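Teaching the Glass Rack, One Hand at a Time

Posted by Jana Diekmann, 10/5/26

Hanging wine glasses on a curly metal rack is the sort of chore you do with a tea towel over your shoulder while talking to somebody else. Try doing it through a pair of robot arms and you learn a great deal about wine glasses! I've spent a good part of the season at the Covside workshop doing exactly that, and I've become very fond of this job. It's fiddly, it's pretty to look at, and it shows up every bad habit an operator has.

For anyone new to the gallery, we drive the arms by remote control. Each of us sits with a pair of hand controllers, one for each side, and whatever our hands do the arms copy. The whole drive gets recorded, from the first reach to letting go of the last glass, and those recordings are what the learning program practises from later. If I dither, it learns to dither. Knut Weidemann, who set up the controllers and has the steadiest hands in the place, likes to remind me of this while I'm mid-dither.

We call this job Lindemann, after the street where we bought the rack. The rule is simple enough: each glass ends up hanging upside down by its foot, with no help from a human hand once the recording has started.

Close in at the rack

Here's my favourite part of the work, where one gripper hovers right over the top of the rack and the other waits its turn. All those curls look lovely in a kitchen, but for an operator they're a maze. You have to bring the foot of the glass in at the right height, slide it along the metal and feel for the moment it's sitting properly — except you can't feel anything, so you learn to watch the stem. A stem that swings a little is good news. A stem that stays on a lean means back out and try again.

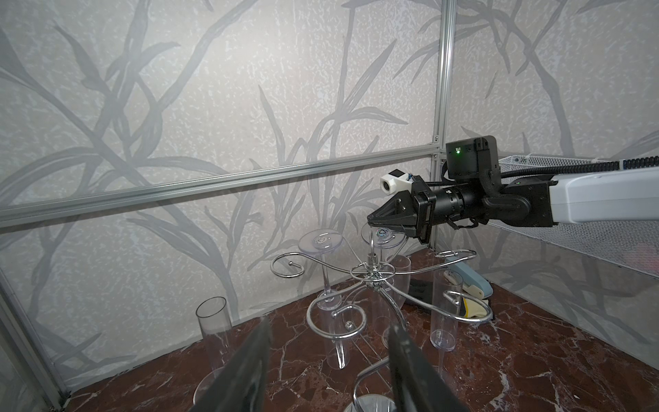 The whole workspace

Before I start a drive I like to have a good long look from farther back. The wrist cameras are great for the last little bit of a reach, but they're hopeless for planning, and I've driven one arm straight into the path of the other more often than I'd like to admit. From out here you can work out which hand should go for which glass, and whether there's room to swing a flute around without clipping the stand.

We change the layout between drives and we leave odds and ends lying about on purpose. A program that has only ever seen a tidy floor gets thrown by the first stray glove, so our floor is seldom tidy. Knut picks the clutter and I'm not allowed to complain about it. 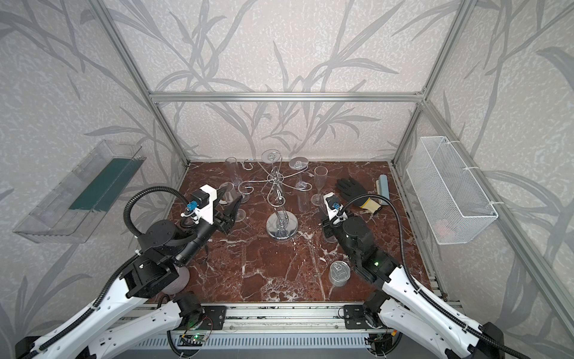

Rack empty, glasses scattered, and both grippers down among them.

My advice if you're having a go at this on your own arms: start with the glass you can reach most easily and leave the awkward one for when your hands have warmed up. I did it the other way around for ages. My first clean drive took 92 seconds and I cheered so loudly that they heard me in the office.

One in the air

Carrying a glass looks like the easy part, and for the first few drives I treated it that way. The trouble is that everything you do at the controller gets passed along, including a sneeze. I now hold my breath through the carry, which Knut finds very funny, and I keep the glass well clear of the ones already hanging until I've decided where it's going. With a rack this full you want to make up your mind early, because there isn't much room left for changing it.

Clear stemware is tricky to see on a screen as well. I look for the rim and the edge of the foot and let the rest of the glass take care of itself.
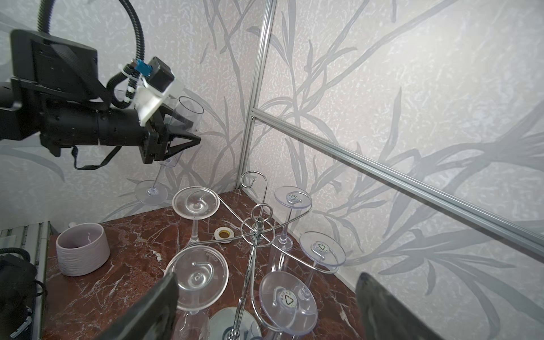 What's next

In July we're taking the same job over to the Ukthorpe workshop, where the bench is a different height and the light comes from the other side. I'll be driving and Knut will be choosing the clutter again. We're hoping to try two operators on one job too, with an arm each, and I already know which of us will be blamed for the collisions.

If you've taught a pair of arms something fiddly by hand, please write in and tell me how you went. I'd especially love to hear from anybody who has managed it with flutes.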